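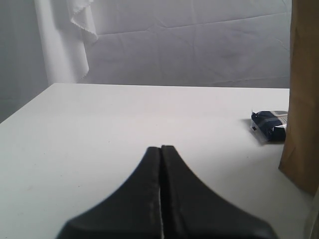

July, test kitchen, started 7.40

Oat & seed biscuit, gluten free and egg free, trial round for Husarwood. Carrying on from the flat ones. Brief from them unchanged: has to snap, has to survive a tin for a fortnight, no nuts, no dairy.

Flour base today is Flovura white blend, batch 2433. Previous bag was the older one and soaked up noticeably more water, so don't compare straight across with the last page. Should have written the batch down then. Didn't.

Base mix as made:
Flovura blend 540 g
jumbo oats (GF), blitzed short, still bits in it
soft brown sugar, same as last time
golden syrup, one big spoon less
sunflower spread, the Sevido block one, not the tub
ground flax + water, left to go gloopy
bicarb, salt, pinch ginger

Split into four after mixing. A plain. B with extra flax. C chilled overnight (tomorrow then, wrapped, bottom shelf, DON'T EAT). D with 70 g of pumpkin seed worked in by hand.

Creaming: Sevido block straight from fridge is hopeless, sat in lumps and went round with the paddle. Left it out while I weighed the rest and it was fine. Tub one creams faster but spreads everywhere in the oven, that was the whole problem last time I think. Changed sugar order as well, which I shouldnt have done at the same time. Oh well.

Dough feel – A sandy, holds when squeezed. B like putty, bit slimy, sticks to the scoop. D crumbly round the seeds, needed pressing back together on the tray.

Oven: left-hand one, fan, usual setting. Back corner still runs hot. Turned trays at half time.

A – spread a bit, nice edge, pale in the middle. Snaps at the rim, bends in the centre while warm. Cold: snaps all the way. Good. Sandy after a few chews, still tastes of rice flour to me.
B – hardly spread at all, domed. Chewy. Not what they want but a lovely thing, keep the numbers for something else. Soft cookie for the Güler cafe order??
D – best flavour by miles. Two broke coming off the paper. Seeds on the outside catch and go bitter if they're in the hot corner.

Cengiz tasted all three mid morning. Preferred D, said A was "school dinners" (think that was praise). He wants less ginger, I want more. Leaving it. He also reckons resting the dough an hour on the bench does what overnight chilling does, as the rice flour gets time to take up water. Could be right, his shortbread is never gritty. Try it as E, same batch of flour, before bag runs out.

Salt: under in all of them. I halved it by accident, read the wrong line on the sheet. Go back to full.

Tin test – A and D in separate tins, lids taped, on the shelf by the window. Open at 2 weeks, not before. Cengiz this means you.

Cost sheet not touched. Pumpkin seed has gone up again so D may be a non starter for Husarwood unless we cut it with sunflower. Sunflower can turn greenish with bicarb, had that with the soda bread, harmless but they'd send it back. Small test with less bicarb and a squeeze of lemon first.

Next time:
C out of fridge, bake straight from cold, one tray only
E rested an hour
D again, seeds chopped, full salt, middle shelf
weigh the dough balls, eyeballing them is daft
order more parchment, down to the last roll
ring Güler about the soft one and ask what size they'd want

Oven off 1.15. Paddle left soaking.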